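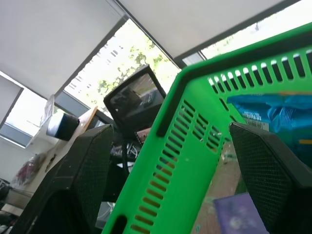

*Green basket with a blue package in it.*

**Subject:** Re: [carfree-errands] Groceries up the hill, is it really doable?

Hello everyone, and a special hello to our new subscriber,

I meant to answer this the same evening it came through and then supper happened, and then the gutters happened, so please forgive me. I'm going to quote the whole message, as I know a few of you get the digest and lose track of what belongs to what.

> Hi all, new here. We just moved to the upper end of Stotengate and we're down to one car, which my husband takes to work. I have a sturdy old bike with a rear rack and a folding cart my mother gave me. The nearest real supermarket is down in Volten and the way back is all uphill.
>
> I did it once last week with two bags hanging off the handlebars and I won't do that again!
>
> So my questions are: do people really do a whole week's shopping this way? Do you go once or several times? Is a trailer worth the money? And what do you do about frozen things in the summer? Thanks in advance, I've been reading the archive and you all seem nice.

First of all, welcome! We are mostly nice, except on the subject of kickstands.

Yes, people really do a whole week's shopping this way, and I've been doing it for 17 years from very nearly where you are. But I gave up on the one big weekly trip quite early on. What works for me is one heavy trip and one light one. The heavy trip is for flour, potatoes, cans, cat food, anything that sits there like a brick, and I do that one when I'm rested and the weather is decent. The light one is milk, greens, fruit and whatever I forgot the first time, and I tack it onto something else, usually the library.

**About the handlebars.** Oh dear, yes. I think each of us has done it once. The bags swing, they find the spokes, and the steering goes funny just when a bus is behind you. Keep the weight low and toward the back. If your rack will take panniers, put the heavy things at the very bottom and split them between the two sides, and do it before you leave the store, while you've still got a flat floor and some room. I used to pack in the parking lot with a jar of pickles under one arm and I can't recommend it.

A plain plastic basket strapped on top of the rack is also a very good thing to have, and it costs next to nothing. Two straps, crossed, and tug on it hard before you trust it. I like the kind with slots all around, as the rain runs out of them and there's always somewhere to hook a bungee. Soft, squashy packages go in there, and bread. I would not put anything heavy up that high. You'll feel it on the first bend and you'll feel it worse when you stop and put a foot down.

**The hill.** The straight way up from Volten is the one everybody takes the first time and it's miserable. Try turning off at the Voß bakery and going around behind the allotments instead. It's longer, but the climb is spread out and there's hardly any traffic, and there's a bench halfway. The steep part comes at the end and lasts maybe as long as a song on the radio. I get off and push it. I have always got off and pushed it, and in May with the hedges in bloom I'd be a little sorry not to. (The bakery closes at two, by the way, in case you want to time things around a loaf.)

**The folding cart.** Don't look down on it! If you take the bus up, a cart beats a bike hands down. The stop you want is Rirnemier, which is one past the one that looks closest on the map. From there it's level all the way to your end of Stotengate, and from the other stop you have the stairs. I took my cart up those stairs exactly one time, with a watermelon in it, and sat down at the top for quite a while.

**Trailers.** I went back and forth on this for years and finally bought a secondhand one with two wheels and a canvas liner. My odometer says 3586 miles on the current bike, and I'd guess the trailer was along for 2000 of them, so I can't say it hasn't earned its keep. But I wouldn't start there. They take up room, they need a place to live out of the rain, and pulling one uphill is a different kind of tired. Do a couple of months with panniers and the basket first. If you still find yourself leaving things on the shelf for lack of space, then write to the list and somebody will have one to sell. There's nearly always one going. Do try it loaded before you pay.

**Frozen things.** I buy them last, bundle them all together in the middle of one pannier, and wrap the lot in an old bath towel. The peas look after the fish and the fish looks after the peas. Ice cream I've given up on between June and September - the corner shop has it, it costs more, and I've made my peace with that. Other people here use a proper insulated bag and they may want to chime in.

One more thing I wish I'd done sooner, and that's weighing a load. I stood on the bathroom scale with my packed bags one afternoon out of curiosity and found I was well over what the rack was rated for. The rating is usually stamped somewhere on the rack itself, underneath, where you need your reading glasses and a flashlight. Please do look. Mine bent the following winter, 200 yards from my own front gate, and there were lentils in that verge until spring.

If you'd like company the first time around the back way, I usually go down at nine in the morning and I'm happy to wait at the bakery. I'm slow, so you needn't worry about keeping up.

And to the rest of you, does anybody know if the air pump by the Volten library has been fixed? It was hissing at me last time.

Warmly,

your neighbor three doors from the water tower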